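Lorkton Community Kitchen: second progress report
12/11/2020

Prepared by Ginette Royer for the Altance fund

Spending to the end of October stands at £1,352, which is under budget, chiefly through our failure to persuade any plumber to visit. Hugo Chauvin has now rung 31 of them. Two laughed.

The Tuesday lunches went over to doorstep delivery and we sent out 200 meals in October. Demand for the fish pie remains strong. Demand for the lentil bake remains a matter of opinion, mostly Yae Shibata's, and she wrote the recipe.

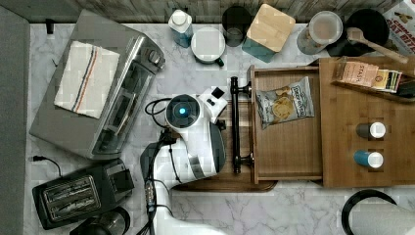
Toaster oven and toaster on the worktop, Lorkton.

The recipe booklet is late. Crisóforo Manríquez has edited 25 pages and would like it recorded that four contributors gave their quantities in "mugs". A printer in Pullden has quoted and we have accepted, pending agreement on whether the cover is to be green.

Still outstanding: the hot tap, the food hygiene refresher (moved online, date to follow) and the survey you asked for in the summer. We have had six replies, one of them a complaint about parking.

We should be grateful for the second instalment by the end of the month.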